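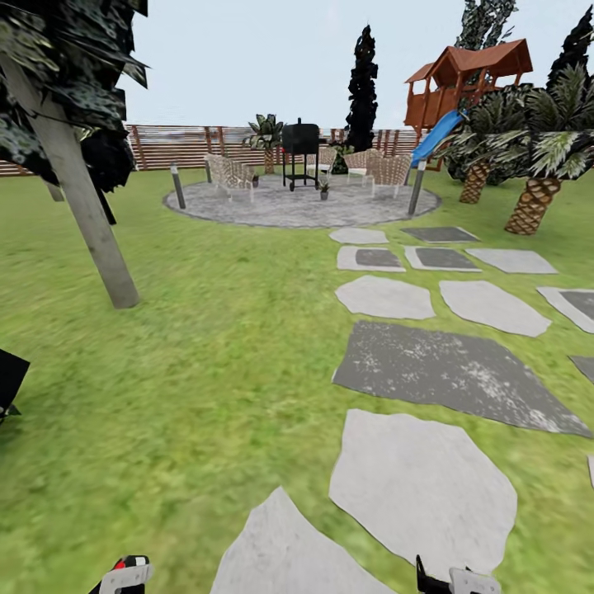 The simulated garden of the Workusen student team, with the grill and wicker chairs on the patio.

In August I visited the open day of the robotics club at the Clodier technical school. The program started at 16:00, and I came a little early, so I could still find a seat near the big screen.

The club works mostly in simulation. Four teams presented, and each of them had built one outdoor place for the task of the year, which is called Kireo. The robot must travel to a goal and do a small job there with its two grippers. In the garden I liked best, a path of stepping stones leads over the lawn to a round patio. The students told us that uneven ground was the most difficult part for them, and that they had spent 3 weeks only on the path.

Visitors were allowed to try the controls too. I had the left gripper and a girl next to me had the right one, and we were not very good together. After this came the talk on the Halilović prize, for which the club wants to apply next year. It took 25 minutes and I could not follow all of it, but the slides will be put on the school website. Coffee was in the hall downstairs.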